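Re: [cell-users] second arm – lease or buy?

Short answer, buy. Long answer when I'm back at a desk.

Erstead list price per gripper hasn't moved. What moved is cables and mounts – 1,257 last time, 1,707 on the new Fogh quote. Same part numbers, I checked twice. Cumo will match the old figure if we order before August but they want 7 weeks, so no slack.

Reece Wainwright wrote:
> Before I sign anything for Skondura – do we need two
> arms on the tableware bench? One does plates fine. Could we
> lease the second and put the diffrence into spares?
> Also what's the 500 line marked "misc"?

500 is tape, paper, dish racks, plates we expect to break. Will relabel it.

On two arms: plates only, sure, one. But the Skondura list has bowls, bread, tray work too, and I don't want to budget one arm now and redo the mounting plates later. Lease comes out worse past the first year, sheet is in teh shared folder, tab 2.

Need a yes or no on the Cumo order by 4 pm pls. Bench pics below.

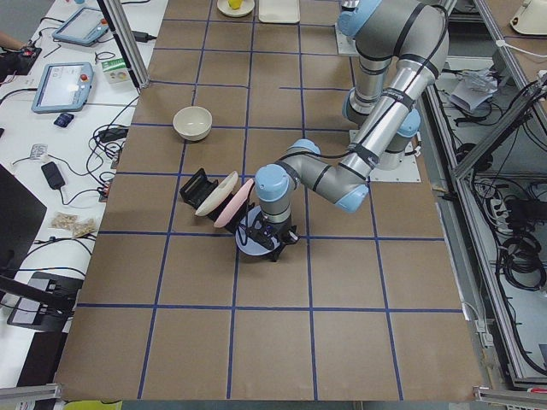
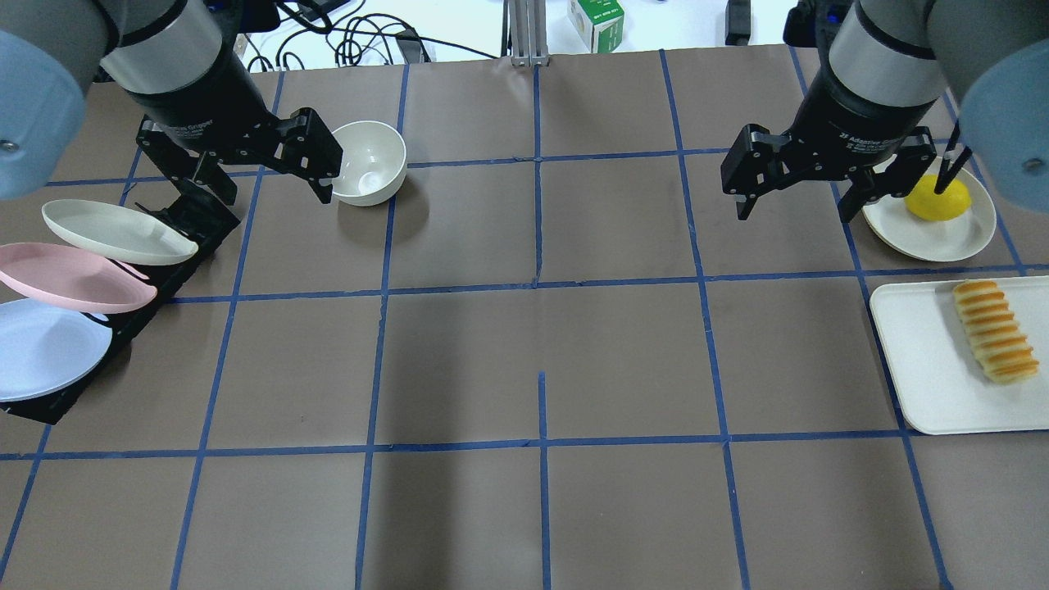
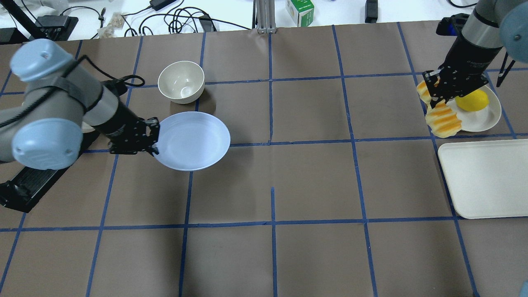
Tableware bench, blue tape grid on brown paper.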